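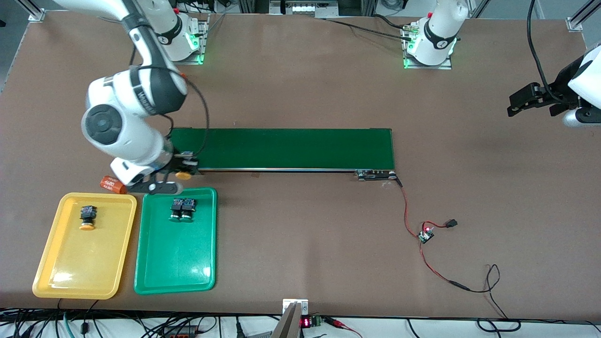 My bench, belt running left to right, trays at the front left

Workshop & Garage > Small Builds > Mini Conveyors

Button sorting on a green mini belt: wiring and tray layout, what would you change?

Figueroa
Posted 24th January · 1572 views · 3 shares

Hi all, long time reader. I've been putting together a little tabletop line for sorting push button switches by color, and I've got to the stage where I keep fiddling with the same two things and need fresh eyes.

First the trays. I have a yellow one for the orange-topped switches and a green one next to it for the green-topped ones, both sitting in front of the belt at the left. I don't own an orange tray, and yellow was as close as I could get from the kitchen store. It works fine for me but my brother-in-law dropped a green one in the yellow tray within a minute of sitting down, so now I'm wondering if I should just label them. Also my green switches always end up huddled together at the far edge of the tray and I have to drag them back down every time I want to add more.

Second thing, the wiring. The motor is at the right end of the belt, and the red and black wires come off it and just kind of wander over the table to the little board. Then there's a long black cable from the board that goes off toward the front right corner, right where I like to put my elbow. I've snagged it twice. The board has a tiny red LED and I'd like to keep that where I can see it, so I don't want to bury the whole thing in a box.

The belt came out of a Clastent kit, if that helps. Budget is 51 dollars and I'd love to have some left over. Thanks in advance!

Prakik
2267 posts · 14 people found this helpful

Nice little line! I ran something very close to this for a couple of years (fuses, then buttons, then whatever my kids handed me) so here's my two cents.

Cable first, it's the bigger problem. Take that long black one straight back from the board and run it along the back of the table with the others, then down behind. Stick-on cable clips every hand's width or so will hold it, and they're cheap enough that you'll barely touch your budget. Try the route with masking tape before you stick anything down — I skipped that once and spent an evening scraping glue off my nice brown tabletop.

For the red and black pair, twist them together loosely and put one clip close to the motor housing. The clip takes the tug if you catch the wires, and your terminals stay put. Leave a bit of slack between the clip and the motor so you can still lift that end of the belt when you want to clean the roller. Screw the board to a small scrap of wood on plastic standoffs and you can park it wherever you like with the LED facing you. Unplug everything before you start moving it, obviously.

On the trays, I'd cut a piece of non-slip drawer liner for the bottom of each one. Switches stop sliding and they stop bunching up too. If you want to get fancy, glue in a couple of thin strips as dividers and give each switch its own slot.

Oh, and one more thing! You've got an orange 4680 cell lying loose on the table by the end of the belt. I'd give that a home away from bare wires and metal rails. A plastic battery case with a lid does the job, or even a small food container as long as nothing else goes in it.

Farer
6 posts · 2 people found this helpful

just paint the yellow tray orange lol. or put one of the orange caps on the front of it with a dab of glue, then anyone can tell whats supposed to go in there. didnt read the wiring part sorry

Clip kits are usually near the extension cords in the hardware store btw

Figueroa
Original poster

Gluing a cap to the front is so simple I'm a little annoyed I didn't think of it. I've got one spare orange cap, so that's sorted. Going to tape out the cable route tonight and pick up drawer liner on the weekend — and yes, the cell is getting a case. Does the liner leave any sticky stuff behind on plastic after a while? The one under my silverware did.

4 comments · Filed under: Mini Conveyors, Sorting Trays, Tidy Wiring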